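Ticket 910 – Constituency newsletter: immigration opinion column missing its second half
Status: closed
Site: Stendstead political commentary pages, hosted by Nirberg

Reported Thursday morning. A reader wrote in to say the column on the asylum housing vote in Ratevbridge stopped after the fifth paragraph in the email edition. The web version was complete. Checked both and confirmed.

First thought was the length limit in the mailing tool, Rana. The column is 640 words and the limit is well above that, so it was ruled out. Sent a test to two addresses. Same result on both, with the text ending just before the passage on the council leader's speech.
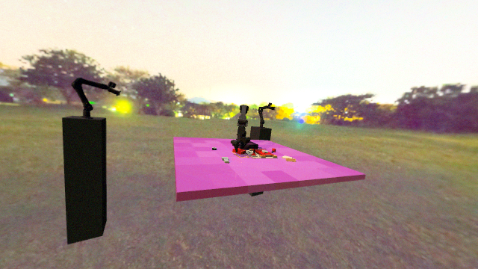
The council leader's passage had been pasted in from a word processor and carried a hidden style with it. Rana reads that style as the start of a private note and drops everything behind it. Pull quotes had a fault of their own: they were set in pale grey, hard to read on a phone. I tried a bright magenta like the tabletop with the black robot arm on it, and it was too strong next to an article about housing. Went back to the dark blue we use for headings.

Cleared the formatting from the whole column, pasted it again as plain text and put the links back by hand. Test email came through complete on desktop and phone. The editor asked for the corrected edition to go only to people who had opened the first one – done at 2 pm, with a short note at the top saying the earlier copy was incomplete.

One reply since then accused us of cutting the criticism of the council leader on purpose. Passed to the editor, who is answering it directly.

Still open on our side: the March columns were prepared in the same way and may have the same fault. Moved to a separate ticket. Until it is sorted, paste all guest columns as plain text.

Last updated: Thursday, 5 pm
2 comments | 0 shares
Contact support | © Nirberg | Back to top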